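**1/** Notes on banding in low-bitrate video. I've been re-encoding the Corkthorpe lecture archive since September and most of the complaints I get are about walls and skies.

**2/** Banding is a smooth gradient turning into visible steps. An 8-bit channel has 256 code values, fewer in limited range. Spread a small brightness change over a wide wall and each step gets wide enough to see.

**3/** The source is often fine. Camera noise acts as dither and hides the steps. Then the encoder removes the noise as the cheapest thing to remove, and the steps come back.

**4/** Settings for the tests: Nallusus encoder, slow preset, 25 fps, one pass at 4000 kbps and one at 900. Same clips, same keyframe interval. Viewed on a Menon panel calibrated with the Rorenik puck.

**5/** At 4000 the lecture hall walls hold up. At 900 you get contour lines behind the speaker, and they crawl between keyframes. The crawl is worse than the lines.

**6/** Flat areas are a separate case. A surface with one value everywhere costs almost nothing and can't band. Trouble starts with shading - a soft falloff across a curve, or a vignette.

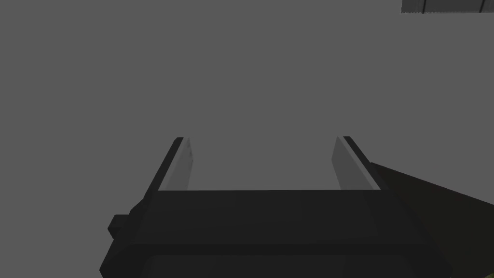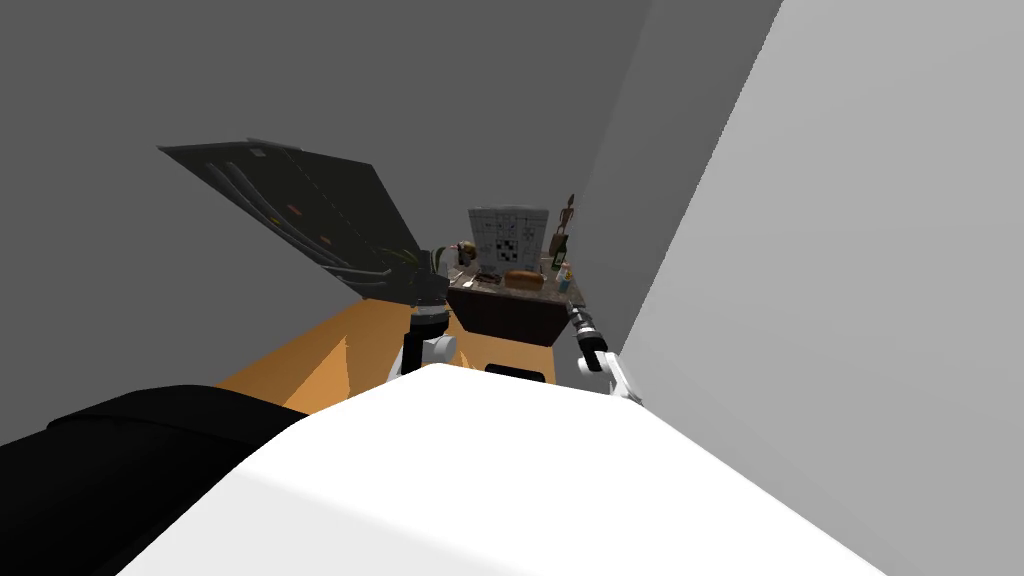 Renders, both of them. Mostly flat gray in the first, soft shading on the white surface in the second.

**7/** Dark gradients go first. Most encoders give dark blocks fewer bits on the theory that you won't look there. People watching in a dim room at night look there.

**8/** Things that helped: adaptive quantization biased toward dark, low-variance blocks. Start at the default strength and go up in small steps. Too much and faces go soft, as the bits have to come from somewhere.

**9/** 10-bit encoding of an 8-bit source also helped, which surprises people. The internal rounding is finer, so fewer gradients collapse on the way through. Check that your playback devices can decode it before you convert a whole archive.

**10/** Denoising first and adding synthetic grain at playback works well when the player supports it. Two of the players I have to support ignore the grain data. Result: a very clean picture with very clean bands.

**11/** Things that didn't help: raising the resolution, a sharper scaler, a second pass at the same bitrate. Sharpening makes the edges of the steps easier to see.

**12/** Check the display too. A badly calibrated panel can band on a file that has nothing wrong with it. Play a plain ramp before you blame the encode. I lost a Tuesday to a contrast setting.

**13/** The overall quality scores barely moved between the good and bad encodes. Averages over a whole picture don't care much about a faint line on a wall. I now step through the dark parts by eye.

**14/** Next batch is the older tapes, interlaced, with chroma noise all over them. Will post the deinterlacer settings when they stop changing.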